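Speaker notes – Open day at Drirkow, talk for the visiting group

Start when most people have their coffee. No rush.
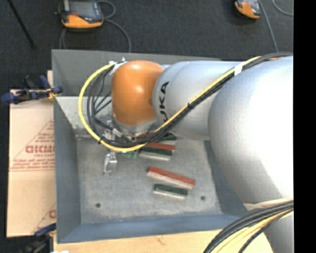
Good morning, everybody, and thank you for coming all the way out to Drirkow. I know the parking is a trial. My part this morning is bin picking, the job of reaching into a box of jumbled parts and coming out with one of them, and I'll say right away that I think it's the most interesting work in the building (the Detellow people will tell you it's theirs, and you should let them). You and I do this every time we dig for keys in a coat pocket. For an arm it's a good deal harder, and you can see why with those red and green blocks on the floor of the bin – a couple of them lie right up against each other, and one is tilted, so the gripper has to come down at a sensible angle and stay clear of the sloping sides. Then there are the cables, and I always get asked about the big yellow loop! It has to travel wherever the wrist goes, so whoever plans the motion has to think about it too.

PAUSE – let them look. Somebody usually asks about speed.

If they do: we plan for 12 seconds a pick, and we'd like 4, and that's a long road. Our last run was 170 picks. Be friendly about this, people like a straight number.

Next, walk over to the Byun cell. Please keep behind the floor line, all of you, and mind the step.

Handouts are by the door. The next open day is in July.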